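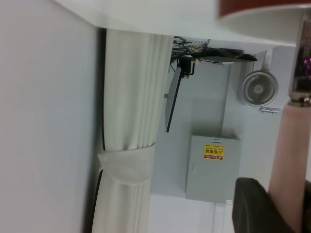

3.2 Collecting the Demonstrations

We gathered 1227 demonstrations of the stirring task, 249 by hand guiding and the rest over the Turnamar remote link. Hand guiding means the operator holds the arm and walks it through the motion, which is tiring and makes the elbow joint look drunk. Remote operators produced smoother paths and complained more.

Each trial starts from the layout in Figure 2. The operator picks up the spoon, stirs the mug, and returns the spoon to its rest. The last part took longer to teach than the first two combined.

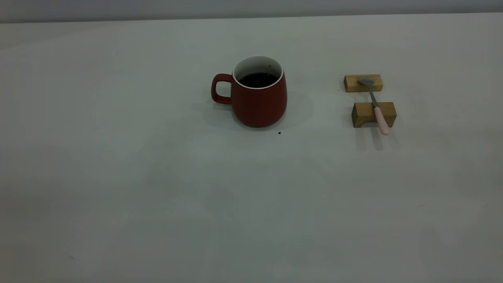 Figure 2. Start layout: red mug with dark liquid, spoon resting across two wooden blocks.

The blocks were adopted after 11 pilot trials in which the gripper tried to lift a spoon lying flat and mostly practiced pushing it. Raising the handle ended that line of research. We did not tell operators how many turns count as stirred, and their opinions varied widely. The Cornudis labeling tool accepts any number above zero, so we kept them all. Trials with spills were kept too, under a separate tag.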